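Wir verwenden Cookies, um unsere Website zu verbessern. Mit der weiteren Nutzung stimmen Sie der Verwendung zu. Einstellungen | Akzeptieren

Menum Track 6 — Software zur Auswertung von Greiferaufnahmen

Menum Track 6 rechnet Aufnahmen von handgeführten Greifern in Bewegungsbahnen um, die ein Planer weiterverarbeiten kann. Die Software liest Bilddaten und Markerpositionen ein, bestimmt die Lage beider Greifer zueinander und legt das Ergebnis als Bahn mit Zeitstempel ab. Fisheye-Objektive werden über ein eigenes Kalibriermodul entzerrt.

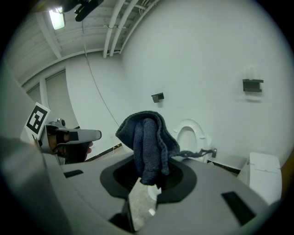

Weiches Material wie Strick oder Frottee verdeckt oft einen Teil der Finger. Track 6 schätzt die Öffnungsweite dann aus den Nachbarbildern und kennzeichnet die Stelle im Protokoll. Glänzende Flächen, etwa Sanitärkeramik oder polierter Boden, lassen sich als Maske hinterlegen. Das Plugin Dralley übergibt die fertigen Bahnen an die Planung, der Import aus Torres-Projekten ist enthalten.

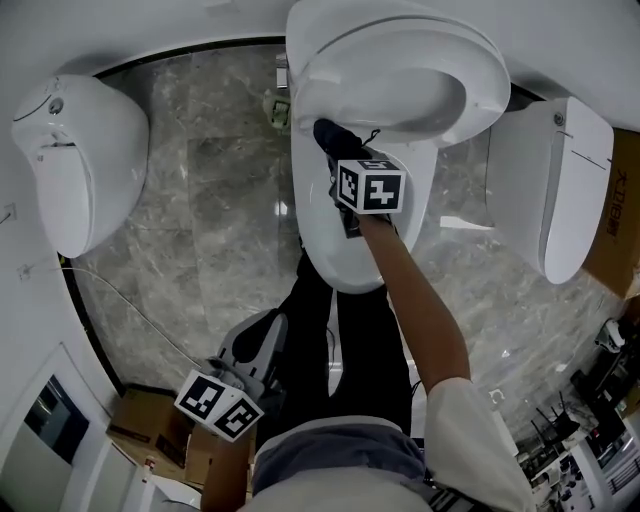

Zwei Handgreifer mit Markerwürfeln, Arbeit am WC.

Lieferumfang und Daten
Einzelplatzlizenz: 399 Euro
Arbeitsspeicher: mindestens 16 GB
Sitzungslänge: bis 600 Sekunden je Datei
Betriebssystem: Linux, Windows

Updates sind im ersten Jahr enthalten. Die Anbindung an Tirport folgt im Juni — bestehende Lizenzen gelten dafür weiter.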